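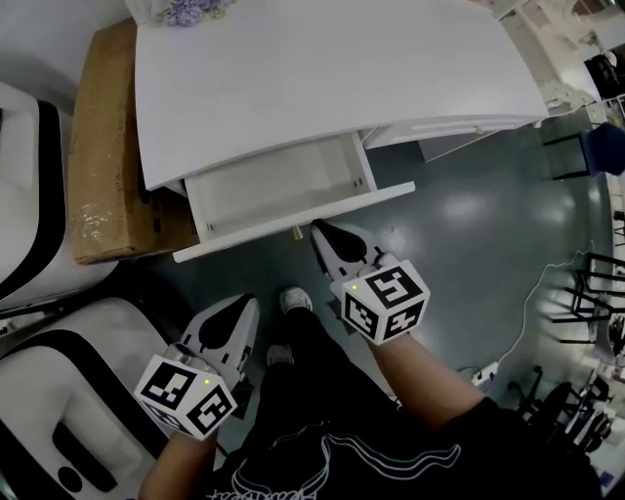

Opening a drawer is the easy half, according to Metwally, a reader who wrote in after our October item on home robots. The hard half is knowing how far to pull, and stopping before the whole thing comes off its runners.

The letter puts the case well. A drawer is a constrained task: one axis, a known stop, a handle in a fixed spot. Factory automation has handled that kind of motion for decades. The household version adds friction that differs from one drawer to the next, knobs too small for a wide fingertip, and furniture that slides when pulled.

Much of the current work goes around these problems by recording people. An operator holds a pair of grippers and does the chore by hand, and the recorded motion becomes training material for a policy that will later drive an arm. The operator gives up the use of fingers and accepts the limits of the tool. If a drawer cannot be opened with two rubber-tipped jaws, that shows up in the first minute — long before anyone has paid for an arm.

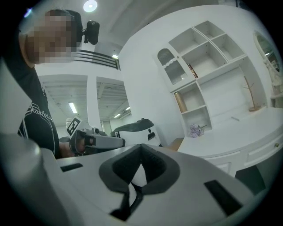
Hand-held grippers at work in a furnished room.

The printed marker patterns are a tracking aid. Software that knows the size of the printed square can estimate the position and angle of the tool from a camera view. Tracking degrades when the marker is hidden or seen edge-on, and both happen often when a person leans over a low cabinet.

Results are uneven. Serham, a small test lab in Zelville, ran a policy trained this way on a set of bedroom and office chores last winter. It opened drawers it had seen in training on 77 percent of attempts. On unfamiliar drawers the figure was 70 percent, a smaller drop than the lab expected. Closing them again scored 74. Folding a T-shirt and putting it in the open drawer, counted as one task, came in at 8 percent.

The last number is the one that matters to a household. Errors multiply along a chain of steps, and most chores are chains. A shop floor can break the chain with fixtures and a person at the end of the line. A bedroom has neither.

Arkotstead, which builds light-duty arms for packing stations, has put drawers and bins on its list for next year and left laundry off. Its arms will be bolted to a bench, and the bins will be the same size.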